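Simulated demonstrations should cost us something

By Behrouz Najafi

A simulator will give you as many examples as you can store. I think that is the main problem with using one to teach a robot arm.
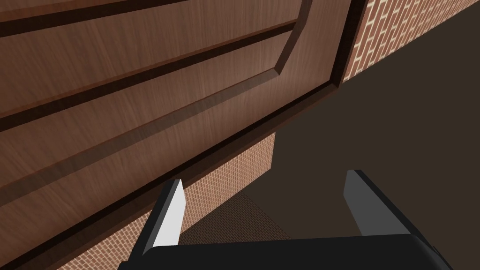
Where the cheap examples come from

I work on a small project named Skiritz. We gather demonstrations for a learning system that drives an arm with a two-finger gripper. Part of our data comes from people steering a real arm, and part comes from rendered rooms where the view is taken from just behind the fingers. In those rooms the wood grain is a texture, the brick is a texture, and changing one for the other takes a line in a settings file.

A person steering the real arm gets 24 usable examples out of a good morning. The simulator can make 200 while that person is at lunch. Anyone who has to report a total at the end of the month will look at those two numbers and move the budget. We did that in January, and I argued for it at the time. I was wrong.

What we got for the money

The first batch of rendered examples looked varied. Walls changed color, panels and doors changed finish, bricks came out large in one place and fine in another. But the starting pose of the arm came from a narrow range, and so did the path to the target. The system was being shown one approach, over and over, with new wallpaper.

My colleague Þórarinn Briem went through 46 of them by hand. He sorted them by how the gripper came in and ended up with 7 groups. Most of the batch sat in two of those. We had been paying for storage and training time on copies.

The views themselves were another matter. Some had the gripper open with nothing between the fingers and a big slanted surface taking up most of the picture. My first instinct was to filter these out as useless. Briem wanted them kept, and I have come around to his side. An arm spends a great deal of its life with nothing in its grip, looking at something from a bad angle. If every example has the target in the middle and well lit, the system learns nothing about the rest of its day.

So the rule I would like to see is a plain one. Keep the awkward views. Throw away the repeats. Most groups do the reverse, because an awkward view looks like a mistake when you open the file and a repeat looks fine.

The case against me

People who disagree say that volume takes care of this. Make enough rooms, they say, and the odd cases will turn up by chance. I have heard this from people I respect, and for some kinds of variation it is true. Surface color is easy to scatter at random. Lighting is easy too.

The hard part is what a person does when a first try goes badly. An operator on the real arm will back off, shift a little and come in from the side – often without being able to say why. Our scripted motion never did that. It had no notion of a bad try. You can run a script like that all year and it will not back off once, unless somebody writes in the backing off.

There is also the argument that real examples are dirty. They are. Operators pause, overshoot and get tired. I would still take an hour of that over another folder of perfect paths, provided the pauses are marked.

What I would change

I would put a price on every simulated example. It does not have to be money. Before a batch goes into training, the person who made it should have to write down what it contains that the last batch did not. If the answer is a new brick pattern, fine, say so, and the rest of us can decide how many of those we want.

I would also have people steer the arm inside the simulator for a share of the data. It is slow and dull, and our operators prefer the real machine. It does bring the backing off and the second tries into rooms that we can change at will, and that mix is worth more to me than either source alone.

Last, I would stop reporting totals. Our own sheet still has a column for them, and I have asked to have it replaced with the number of distinct approaches. The request is still open.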